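Handling Dry Pulses - Session 2: Sweeping Up and Saving the Spill
Notes for the Wednesday group, Hirkside kitchen skills course
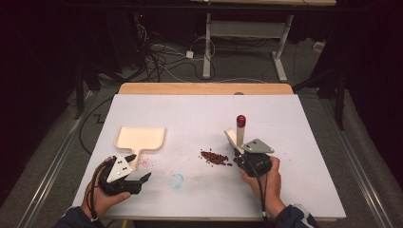 What this session covers

Last time we weighed and poured. Now we come to my favourite part of the whole course, and I know how that sounds, but bear with me! Dry beans roll and bounce and hide under things, and they are a lovely way to learn how a brush and scoop really work together. Once you can clear a heap of dark red beans from a flat table and leave no strays, rice and lentils will hold few surprises. (Flour is another matter. We get to flour in session 4.)

Have your dustpan or scoop, your small brush and a clear table ready before you start. A plain white top is ideal for this, as dark red shows up on it wonderfully, even the odd bean that has wandered off from the heap.

The scoop

Look at the shape of a cream plastic scoop like ours. It is shallow, with raised rims, and it has a short flat handle. The rims hold the beans in once they have arrived. The open lip is where the work happens, and it has to sit flush with the table. If you tip the handle up too far, the body of the scoop lifts at the back and the beans run out again. If you press the handle down, the lip rises and they slide underneath. Try both on purpose, it takes a minute and you will remember it for years.

Put the scoop down close to the pile before you pick up the brush. Many people set it at the far side of the table and then chase the beans all the way across. A hand's width is plenty.

The brush

Hold it low and keep the strokes short. With crumbs you can flick; with beans a flick sends them straight off the edge and on to the carpet, and then you have a different job altogether. Think of pushing the heap along and letting it roll over itself.

Order of work

1. Bring the strays in first. Work from the outside towards the middle, going all the way round, until you have one tidy heap.
2. Set the lip of the scoop against the heap and hold it still. The scoop hand does nothing else at this stage.
3. Push half the heap in, slowly.
4. Tilt the scoop back very slightly so the beans settle away from the lip, then lay it flat again.
5. Push in the rest.
6. Draw the scoop back a little and sweep the line where the lip was. There are nearly always a couple waiting there.
7. Lift level and tip into the bowl from low down. Beans dropped from a height will jump out.

Left-handers: swap everything over. Please don't struggle through with my arrangement out of politeness.

Marks on the table

A white top smudges, and a faint blue or pinkish mark will catch your eye while you are sweeping. Leave it. Finish the beans, then wipe the whole surface with a damp cloth and dry it before anything else is poured. Damp patches make small pulses stick and the brush gets clogged.

Are they still good to eat?

At home, from a clean table, yes: pick over, rinse well and soak as usual. Kidney beans must be boiled hard before simmering, so please read the cooking sheet from session 1 again. Our practice beans go back in the jar marked Lobo and are never cooked - they have been swept up far too many times.

Practice before next time

Do the full order of work 18 times at home. Spread it over the week, and swap hands for the last few. Mayu Kamata ran this with the Fellness group in August and found that people improved most when they slowed down on step 6, so give that one some attention.

Bring: your own brush if you have one you like, and an apron. Clallalstead members can share a scoop between two.

Next session: rice, and pouring through a funnel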